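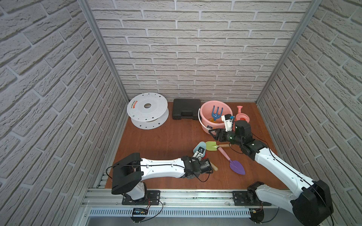

Two-Arm Cell – Student Project Safety Check
Robotics Club, Pronulwood campus, Room 29
Date: Thursday, January 10, 2019
Checked by: Fatima Buthelezi
Team on shift: Sipho Mtshali, Davoud Soltani
Task: beach toy pickup

Mark OK, FIX or N/A. Write a comment for every FIX.

Before power

1. Mounting plate bolts tight, both arms – OK
2. Rail does not shift when pushed by hand – OK
3. Frame posts and wall panels secure – OK
Comment: Pushed on all three walls. No movement.
4. Floor board flat, no raised corners – OK
5. Cables clipped along upper links – FIX
Comment: Left arm has a loose loop at the shoulder end. Clip it before the next full-speed run. Slow runs are fine until then.
6. Wrist cable clear of the gripper – FIX
Comment: Right arm. The loop under the wrist hangs down to the floor and could catch on a toy. Davoud will shorten it.
7. Wiring at front of rail not pinched – OK
8. Vent slots clear – OK

Work area

9. Only task items on the floor – FIX
Comment: Spool and black case are along the back wall. Move them to the shelf unless the team adds them to the task sheet. Same comment as last time.
10. Toys free of cracks and sharp edges – OK
Comment: Checked the rake and the trowels by hand with power off.
11. Bucket and watering can empty of water and sand – OK

Power on

12. Emergency stop tested from both sides of the table – OK
13. One student at the stop button the whole time – OK
14. Arms home without touching each other – OK
Comment: Run at low speed, 2 times.
15. Grippers open and close on command – OK
16. Hands out of the cell while motors are on – FIX
Comment: Sipho reached in to straighten a trowel between runs. Talked to him about it. Stop button first, then reach.

Shutdown

17. Arms parked, power off at the strip – OK
18. Log sheet signed – OK

Result: pass for slow runs. Items 5 and 6 to be fixed and rechecked before speed is raised. Send the recheck to Karabo Potgieter.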